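Our electric bill for November came to $891. We rent a two-room workshop in Brelludmont and the bill is usually a lot less than that. A few notes on how we dealt with it, in case you rent too.

First thing: look at whether the bill is estimated. Ours was. Kemel, the utility here, couldn't get to the meter, so they guessed from the last tenant. The last tenant ran a kiln.

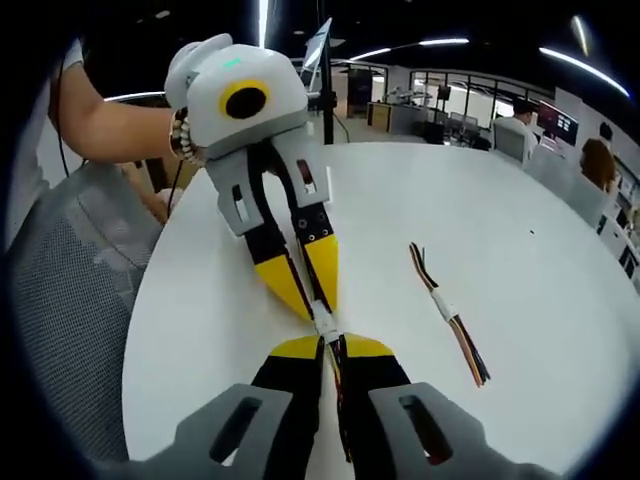

I called and was on hold for 55 minutes. Have your own meter reading ready, with a photo. They won't change anything without one.

The reading has to be less than a week old. Mine was older – I had to take it again and call back.

Second thing: the rate plan. We were still on the Flallow plan, which has a higher price from 4 to 9 pm. Fine for an office that closes early. We work until 8 most days.
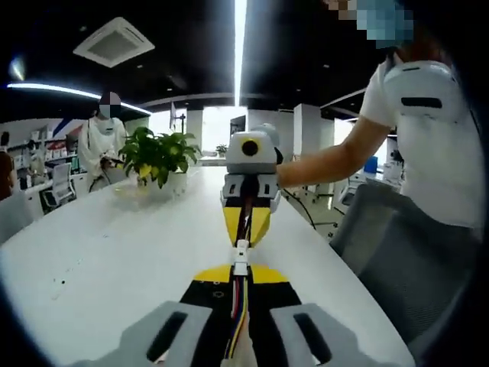

Switching to the flat plan takes one form and no fee. It starts with the next billing cycle, so don't wait. The form asks you to list what you run, and they only care about the big loads: heaters, compressors, ovens. Small stuff like what's on our long white table, with the red, blue, yellow and white wires, doesn't go on it. I left that section almost blank and it went through.

Third thing: the space heater. Ours was on all day in the back room. We moved it to a timer, 90 minutes in the morning, and that's enough.

Corrected bill came today, 17 Nov 2025. Still more than I'd like, but I can pay it. Will post the next one when it's in.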